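Search tickets... Go
Home | Queue | Open | Resolved | My tickets

Bottle sorting: reported success rate does not reproduce

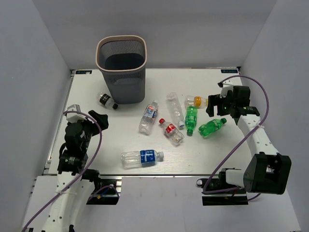
Zadholm Lab — Bimanual Manipulation Group

Status: open
Reported by: Khalil Majali
Component: Joltirstead policy, bottles-to-bin task

The July write-up says the Joltirstead policy clears the table into the bin in 51 trials with 3 failures. I can't get anywhere near that. I ran 18 trials on the same checkpoint and stopped when it was plain that something was off. Roughly half of mine ended with at least one bottle still on the table.

The layout I'm using is attached. Bottles on both sides of the table, clear and green mixed, some dented, pointing every which way. If the write-up used neater layouts it should say so, and I can't find a line about it.

Checked so far:

Calibration, both arms. Redone, no change in the result.

Gripper force. Set back to the value in the config file. The crumpled bottle with the red label still gets dropped, so I don't buy the theory that my force was too low.

Cables. Someone suggested the purple ones were pulling on the wrists. I moved both arms through full reach by hand and felt no drag. Ruling this out unless somebody has a log that shows otherwise.

Clear bottles. My best guess. The long slender one without a label is missed more often than anything else, and you can see the tabletop through it. The green ones are picked up on the first try most of the time. I haven't run enough to call that a result and I'd ask others not to quote it as one.

Reply from Endetti team: "Works on our side, please retrain with the newer data."

Retraining doesn't answer the question. The claim was made for this checkpoint. I also want to know what was scored as a success. In the Rizk scoring script a trial passes if the last bottle goes in, even when a person has reset a fallen one in between — 2 of my failures would pass under that rule.

Needed before I close this: starting layouts for all the reported trials, the scoring rule in writing, and the raw video of the failures.

Priority left at high. Please don't merge with the calibration ticket.

Tags: reproducibility, grasping, transparent objects, evaluation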